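Vokeo appointed UK distributor for Sterkness signal analysers

Vokeo has been appointed UK distributor for the Sterkness range of portable signal analysers and field strength meters. The agreement starts in April and covers sales, calibration and repair.

The first model to go on sale is the Sterkness 26, a battery-powered spectrum analyser for engineers who install and maintain radio links. It weighs less than the model it replaces and runs for 9 hours on one charge. Stored readings can be copied to a laptop by USB cable.

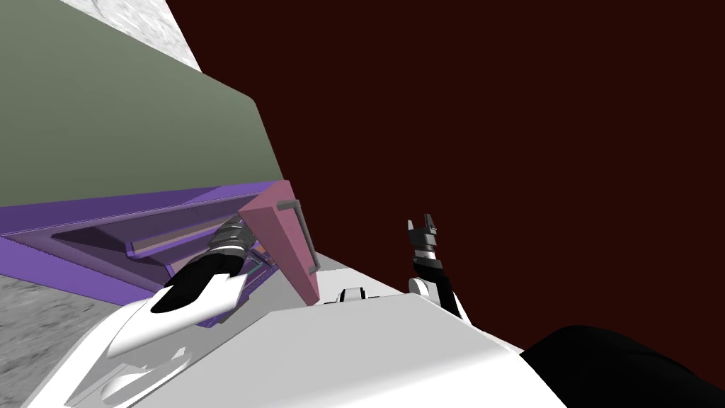 Calibration and repair

Vokeo will carry out calibration at its Dromstead workshop, where 28 test benches are already in use. Customers who own older Sterkness meters can send them to the same address — proof of purchase is not needed for paid work.

"Our customers have been posting their meters abroad and waiting weeks to get them back," said Dariusz Kubiak, sales manager at Vokeo. "We can now do that work in Dromstead."

Yasaman Nazari will look after technical support for the range. She joins from Rutkowska, where she worked on antenna testing.

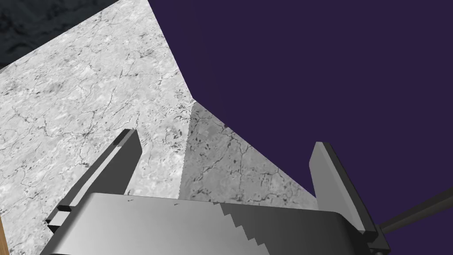

Two-fingered gripper and marble-patterned block, computer rendering.

Orders and price lists are available from the Vokeo sales desk, extension 144.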